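By the time I reached the Drurkgate workshop, the demonstration had been running since breakfast and the coffee had gone. Olga Medina was changing the finger pads on one arm. On the bench lay the parts of a three-fingered hand, which I was told would be back in June.

I have sat through a lot of gripper launches. The hand on the stand picks up a tomato, somebody claps, and a year later the factory that bought it is using a suction cup. So when Kosano said its plain two-fingered gripper could do most household handling as well as hands at many times the price, I asked to see it with things I might own.

Medina's team had spent the morning comparing it with the Siddiqui, a softer design with curved fingers that wrap round whatever they touch. Each got 20 goes at every item. On rigid objects there was nothing in it. On cloth the Siddiqui bunched the stuff up and wouldn't let go, and the straight fingers did better, though "better" here meant 12 out of 20. I wouldn't let anything with that record near my ironing.

Bags are where the sales talk gets thin. A soft bag with a zip changes shape the moment you touch it, and the fingers tend to hide the very edge they are after. Marlina Liem, who writes the control software, prefers to judge by the view from the robot's own head – she thinks cameras set off to one side flatter everybody.

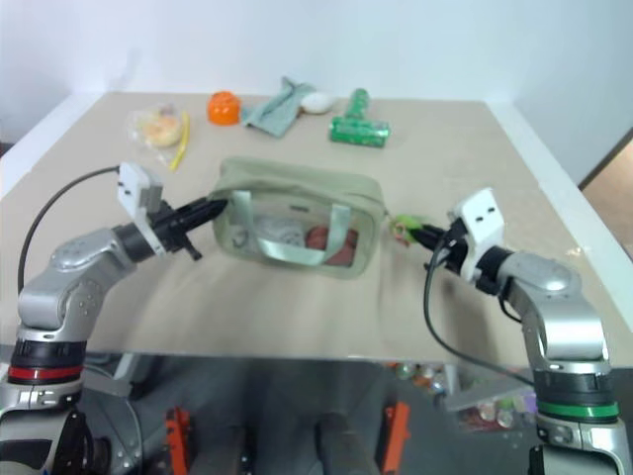
Two arms, one clear zip pouch.

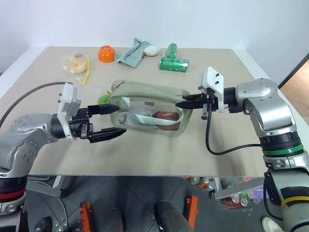 Liem's real complaint is with the wrist cameras. Up close they give her plenty of detail and very little idea of where the rest of the bag has got to, and she would happily swap 2 of them for one decent force sensor in each finger. Kosano doesn't sell one. Siddiqui does, at a price Medina read out to me twice.

Roman Grabowska, who looks after buying at Jarkusness, wants 1,000 cycles without a pad change before he'll sign for anything. The supplier's brochure promises far more than that, on a test block of its own making. I asked what the block was made of and was told someone would write to me. I'm still waiting.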